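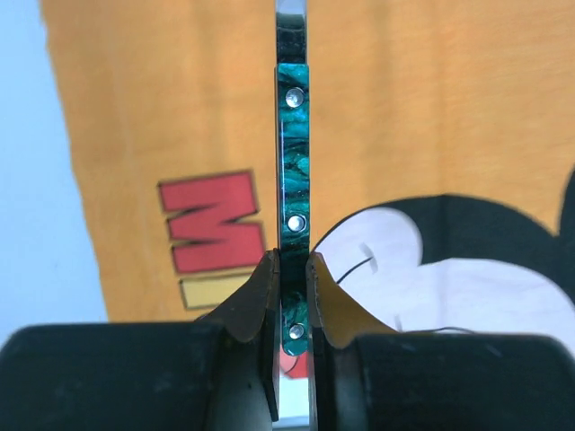 Ticket: order confirmations going out twice (sometimes)
Opened by: Noémie Poulain
Assigned to: Akihiko Takagi
Status: closed

Noémie, Tuesday, 8:40 am
Hi all! So I've got a weird one. Our shop runs on Ploto and the mail goes out through Workura, and since the weekend some customers are getting their order confirmation two times. Same order number, same total, a few minutes apart. Not everybody, which is what's driving me nuts. I placed a test order myself and got one email like a normal person. Then Ayane placed one from her phone and got two. I've already cleared the cache on the shop side and turned the confirmation template off and back on. No change.

Akihiko, 9:15 am
Morning! Can you send me one of the order numbers that doubled, and tell me if Ayane was logged in or checked out as a guest? Also, did anybody touch the notification settings lately?

Noémie, 9:32 am
Order 108 is Ayane's test. She was logged in, I was a guest. I asked around about the settings and Sadao says he was in there on Saturday looking for the pickup hours, but he swears he only looked. (He may have clicked save. He's a saver.)

Akihiko, 10:05 am
OK, I can see both sends for 108 in the Workura log. The first one is triggered by "order placed" and the second one by "customer record updated", 4 minutes later. So the mail service is doing what it's told, something in the shop is telling it twice. Could you open Automations in Ploto and read me everything that's switched on?

Noémie, 10:48 am
Sorry, had a delivery. I have: Order placed, Order shipped, Back in stock, Abandoned cart, and one called "Copy of Order placed". I don't remember making that last one! It says the trigger is customer record updated. I'm guessing that's our guy?

Akihiko, 10:53 am
That's our guy. Please don't delete it yet, just switch it off and have Ayane order again on the same account. I want to be sure the queue empties out before we remove anything.

Noémie, 11:30 am
Switched off. Ayane ordered again and got... two emails. Argh. I also tried logging out and back in, for what it's worth.

Akihiko, 11:41 am
Don't panic, I half expected that. Workura keeps its own copy of the rules and only picks up changes when it syncs. Go to Connections, choose Ploto, hit Sync now and leave the page open until the bar is done. On a shop your size it can take a while.

Noémie, 1:20 pm
It sat at 80 percent so long that I went and ate lunch, but it finished! Ayane did another order and got one email. I did one logged in and got one too. Emiko tried it on her old tablet, also one. I think we're good??

Akihiko, 1:34 pm
Log looks clean from here. Go ahead and delete the copy, then sync one more time. There were 19 customers who got doubles, and I've attached the list in case you want to write to them. None of them were charged twice, I checked the payments.

Noémie, 2:10 pm
Deleted, synced, and I sent everyone on the list a short note. One already wrote back to say she hadn't noticed. Thank you so much, you can close this!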